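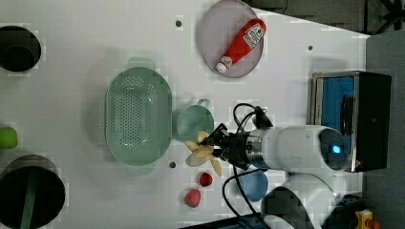 Toy bananas, ketchup, a green mug.

**1/** I promised a thread on enamel brooches from Trondeck, the small workshop which made jewellery in the sixties and seventies and then closed. I collect them since many years. My English is my third language, so please be patient with me.

**2/** Most people who own a Trondeck brooch do not know it. The mark is very small, a T inside a leaf, and it sits under the pin hinge where dirt collects. Clean there with a soft dry brush before you decide the piece is unsigned. Please do not use a metal tool.

**3/** The designer I care about most is Ilse Reuter. She came to the workshop as an enameller and was allowed to draw her own pieces only after a few years. Her name was never on the boxes. It appears in the order books as "I.R." beside the pattern number, and later on the paper card inside the lid.

**4/** Her first pattern in the books is 97, the one collectors call the Fern. It is a long silver leaf with a grey-green enamel, a colour like the sea in winter. The silver below is engraved by hand, and the lines show through the enamel when you tilt it.

**5/** This technique is called basse-taille. You cut a low relief in the metal and then melt transparent glass over it. Where the cut is deep the colour is darker. Many cheaper brooches have a stamped pattern, and the lines are then all of the same depth. With a ten-times loupe you will see the difference quite fast.

**6/** Pattern 170 is the Harbour. Most of you will know this one because it was copied a lot. A flat oval, two blues, a thin gold wire between them. On the original the wire is a little uneven. On the copies it is perfect, and I find them dead to look at.

**7/** The copies were mostly sold by Zudby, a gift wholesaler. I do not want to be unfair to them. They never used the Trondeck mark and their boxes say Zudby in big letters. The problem came later, when the boxes were lost and sellers began to write "attributed to Reuter" on everything blue.

**8/** How to tell them apart:

- Zudby backs are plain and shiny
- Trondeck backs have counter enamel, usually a speckled grey
- the Zudby pin is a bought one, soldered on a small plate
- the Trondeck pin is made in the workshop and has a slight curve

**9/** Counter enamel is the glass on the reverse side. Glass and silver shrink differently when they cool, and enamel on one side only will pull the metal and can crack. A plain back does not always mean a bad piece, as thick metal can manage without it. But on a Harbour a plain back means Zudby. I have not met an exception.

**10/** About prices, as I receive this question every time. A Fern in good condition went for 3050 dollars at a sale in August. I was in the room and I was not the buyer! I had stopped bidding long before, with a dry mouth.

**11/** The same sale had a Harbour with a chip at the lower edge for 500. I think that was fair. Some people told me afterwards it was a bargain, but they have never paid an enamel repair.

**12/** On repair. Please read this one even if you skip the rest. You cannot simply fill a chip with new glass and put it in the kiln. The old enamel has to go through the heat again, and any dirt inside a crack will burn and leave a black line. If there is soft solder on the back from a bad pin repair, it will eat into the silver.

**13/** Most restorers will offer you a cold fill instead, a coloured resin. I was against it for a long time. Then Keith Goodall showed me one he had done on a Fern of mine and I needed the loupe to find it. It can be taken out again later. The kiln cannot be undone.

**14/** Keith learned on clock dials and he is slow. I waited the whole winter. He also sent me back a second brooch untouched, with a note saying the chip was old, stable and "none of your business". I have kept the note in the box.

**15/** Somebody asked me in a message if Reuter also made rings. Yes, a few, and they are nearly always damaged. Enamel on a ring meets door handles, taps, keys, the other hand. If you find one with a perfect surface, look carefully for resin under a UV lamp. Many resins glow a milky blue. The old glass of this workshop stays dark, at least on all pieces I own.

**16/** The boxes are a subject for themselves. Early ones are dark green card with a loose cotton pad. Later ones have a hinge and a printed lid, and they were made by Flolen, who also made boxes for pens. So if your brooch box seems too long and narrow, it may still be the right one.

**17/** I paid more for an empty box once than I would like to write down. My wife reads these posts.

**18/** What I still do not know: why she left. The last "I.R." in the order books is on an unfinished drawing, a round brooch with a border of small triangles. No pattern number, no price. The page after it is in another handwriting.

**19/** There is a story that she went to Vashisht, the button and buckle maker, and drew for them without any signature. I have looked at a lot of Vashisht buckles. Two or three have a leaf line which is very near to the Fern. It is not proof, and I would ask sellers not to use my thread as if it was.

**20/** Some small advice for wearing them, and yes, I think they should be worn. Put the brooch on after your perfume and hair spray. Pin it through a seam or lapel, where the cloth is strong — a loose knit lets it hang forward and then it knocks on every table.

**21/** No ultrasonic bath. No silver dip. A cloth slightly damp with water, then a dry one. If the silver edge is black, leave it or polish only the edge, with a cotton bud and much patience.

**22/** Store each piece alone. I use small cotton bags inside a flat drawer. I once put two Harbours in one bag for a train trip — I will not describe the sound.

**23/** If you have a Trondeck piece with the paper card still in the lid, I would be very thankful for a photo of the card, both sides. The back often has a pencil number, and I am trying to match these with the order books. You do not need to tell me what you paid.

**24/** I will add corrections under this post when they come. Already one: the hinge on the later boxes is brass, and in an older thread I wrote steel. Thank you to the reader who went and tried a magnet.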